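3.2 Tableware and layout

The sorting task uses plastic bowls and cups in bright colors, laid out on a dark green cloth. Bowls differ in diameter, depth and rim shape. Color was not tied to size: light green occurs in both a large and a small bowl (Figure 2). Layouts were drawn from a list of 678 arrangements, and no layout was repeated within a session. 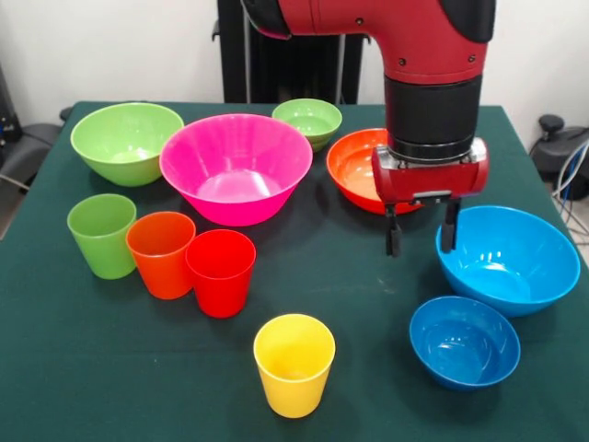 Figure 2. Bowls and cups spread out on the cloth.

Janaka Pramanik objected to an earlier version of this layout on the grounds that wide flared rims make nesting order ambiguous, and asked that order be scored by rim diameter alone. We adopted this rule for all sessions reported below.

A stack was scored as complete when every bowl rested inside the next larger one and the cups formed a separate column. Stacks leaning more than 35 degrees were scored as incomplete. The Dumbridge layouts were scored under the same rule; the Plirkik layouts, which contain no cups, are treated in Section 4.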